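Costigan Table-Clearing Kit, shared workshop edition

Bolts to any table you've stopped being fond of. The two-finger gripper opens wide, and the linked black fingers are held with small silver screws, so budget an evening with a tiny screwdriver.

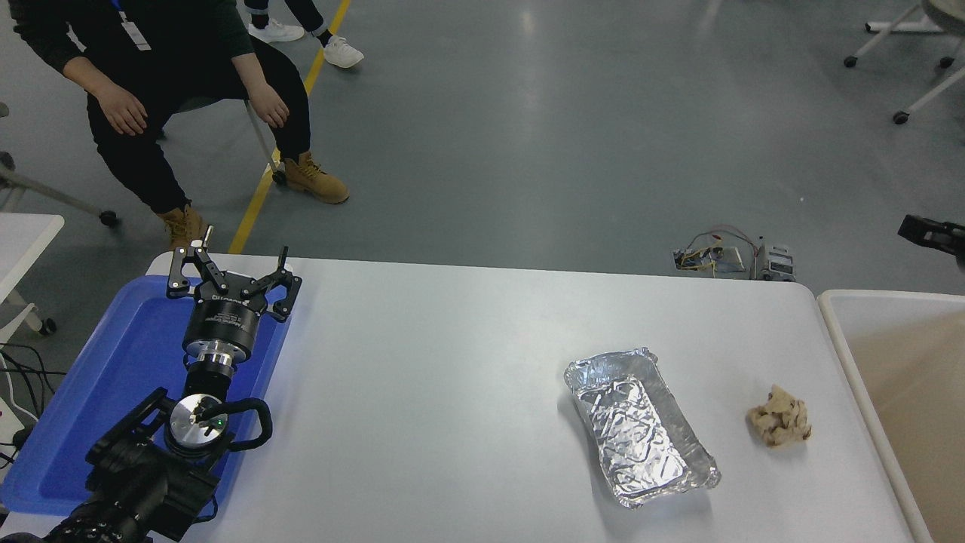

Gunnel Boström

I wrote the code and most of the swearing. The kit picks light trash off a tabletop, one piece at a time. Foil trays are the hard part: squeeze too much and you own a smaller foil tray. The test set is one foil tray, a crumpled beige wad and a disposable cup.

Gripper: Ralletti, 2 fingers
Controller: Skovon, with a green light I have grown to trust
Build time: 26 evenings
Parts cost: $432, or $297 if your workshop has a good scrap shelf
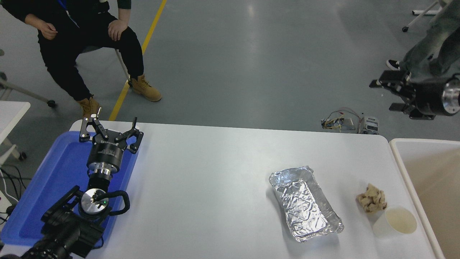

What you need to supply

A white table, a bin with a wide mouth, and patience. Jidero ships the bracket set in June.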